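Prundus Litter Bin: Six Months With Two Cats

I put off buying one of these for years. My neighbor Kimie Tanabe has three cats and a small apartment, and she kept telling me to stop walking every scoop out to the garage in my slippers. In February I finally gave in and ordered the Prundus, mostly because the refills looked easier to find than the ones for the Kwofie she uses.

Setup

There isn't much to it. You pull a length of liner from the ring, tie a knot in the end, drop it down inside and close everything up. My first knot was lazy and I paid for it, so tie it twice and give it a tug. After that it took me a minute or so each time, and I am not a handy person.

Smell

This is what everyone asks me about, and I'm happy to say it does very well! With the lid shut I get nothing, even in the little hall bathroom with the door closed all day. When you open it there is a whiff, of course. My sister-in-law Glykeria visited for 6 days and didn't notice we kept it in there, and she has a nose like a bloodhound – she once found a bad potato from two rooms away.

Refills

The box says a refill lasts a month for one cat. With my two (one of them a very enthusiastic digger) I change it every 7 days or so if I'm generous with the scoop, and I can stretch that if I shake off the clean litter first. I do wish the ring held more. The off-brand liners from Trandeck fit fine but felt thinner to me, and I went back to the regular ones.

Lid and cleaning

The lid tips back and stays out of your way, so you have one hand for the scoop and one for shooing the cat. I wipe the inside with warm water and a drop of dish soap whenever I change the liner, and so far it hasn't held on to any odor.

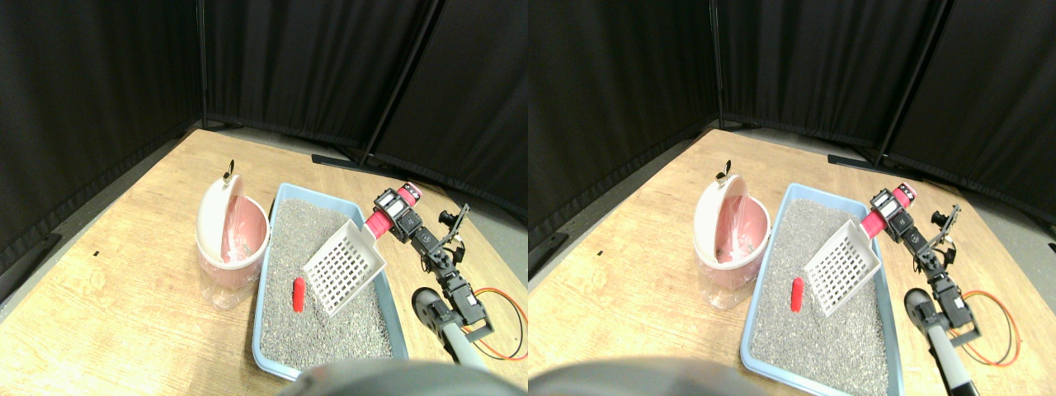 Would I buy it again?

Yes, I would, and I've already talked my mother into one for her house. If you have four or five cats I'd look for something bigger, or buy two and keep one by each box. Mine has earned its spot next to the hamper.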